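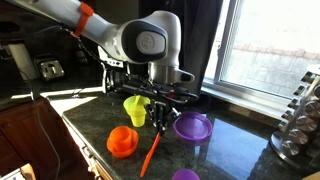 Plidedier Kitchen Counter Collection: Data Card

Summary

The Plidedier Kitchen Counter Collection is a set of picture records of household dishes and utensils on a working kitchen counter. It is maintained by the Firnen image archive and covers small groupings of children's plastic tableware, together with the appliances and storage items that share the counter with them. The current release contains 200 records in 2 subsets.

Subsets

Subset A (Tableware) covers cups, bowls, plates and utensils. The pieces are plastic and brightly colored, chiefly in orange, purple and yellow-green. Cups may stand alone or be stacked with a bowl of the same color.

Subset B (Counter Surroundings) covers items that remain in position while the tableware is moved. The main entry is a stainless steel drip coffee maker with a glass carafe. Window, curtain and backsplash are recorded as background and do not receive item entries.
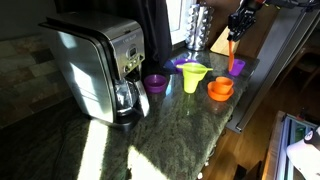
Each record in either subset lists the items by common name, color and resting position. Position is given in relation to the nearest fixed item, such as "in front of the coffee maker" or "near the window." Distances are not recorded.

Labeling Terms

Annotators should use the following terms and should not introduce others without a note in the change log.

Cup: any open drinking vessel, with or without a flared rim.
Bowl: a round vessel with a clear inner depth. Shallow bowls remain bowls when a cup is placed in them.
Plate: a flat or nearly flat round dish with a raised rim.
Utensil: a long-handled item or table knife. Where the type is uncertain, enter "utensil" and leave the subtype blank.
Funnel: entered separately and not grouped with cups.
Fixed item: an appliance, rack or block that is not part of the tableware.

A stacked cup and bowl are entered as two items with a shared stack number. Yellow-green and lime are both entered as "green." Violet is entered as "purple."
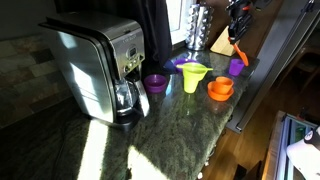
Fixed items toward the back of the counter often appear only in part. A pod carousel or knife block is to be labeled whenever enough of it shows for a reader to recognize it. Individual pods and individual knives in the block are not labeled.

Lighting and Surface

The counter is dark speckled granite with a polished finish. Daylight enters through a window and produces glare on steel and pale patches on the stone. Reflections are not to be labeled as items. Translucent cups may look lighter where light passes through them, and the color entry should follow the body of the cup.

Review Procedure

Records are checked in batches of 5. The reviewer compares item names, colors and stack numbers against the picture and returns the batch if any entry is missing. In the January review, 74 records were returned for correction, mostly for plates entered as bowls. The definitions above were revised as a result.

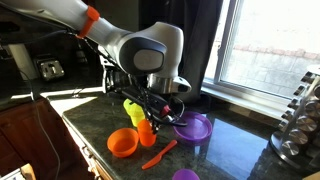 Pieces that are only partly visible at the margin of a picture are entered with the status "partial." Partial items are included in color totals and left out of stack totals. A knife lying flat is entered as a utensil with the subtype "knife," and the direction of the handle may be added in the remarks field.

Intended Use

The collection is intended for teaching item recognition and for testing cataloging software, including the Terkari label editor. It is not suitable for product comparison or for estimating the size of dishes.

Files and Maintenance

Records are supplied as plain text tables using the Jeon field layout, one table per subset. Corrections should be submitted with the record number, the current entry and the proposed entry. Accepted corrections appear in the next release.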